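Clindemham office swaps foam cups for paper

Edamard, the packaging supplier, has moved its Clindemham office to paper cups for drinking water. The change took effect January 31, 2024.

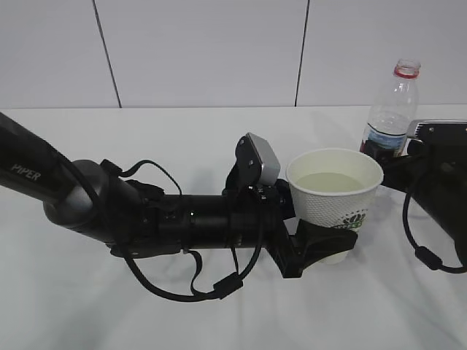

A white paper cup and a clear plastic water bottle on a white table.

The new cups are white with a rolled rim and a dimpled outer wall.

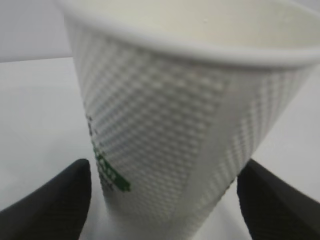 They come in sleeves of 40 from Chuensuk. The office ordered 1,173 sleeves in October, to be shared with its warehouse.

Water is poured from plastic bottles for now.

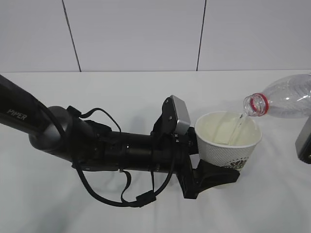 A plumbed-in cooler is due on the second floor once the pipe work is finished.

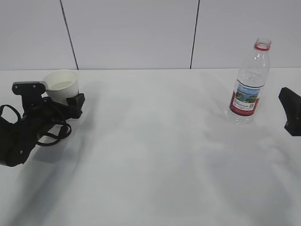
Other local news

Indel to close its Clindemham store for 2 days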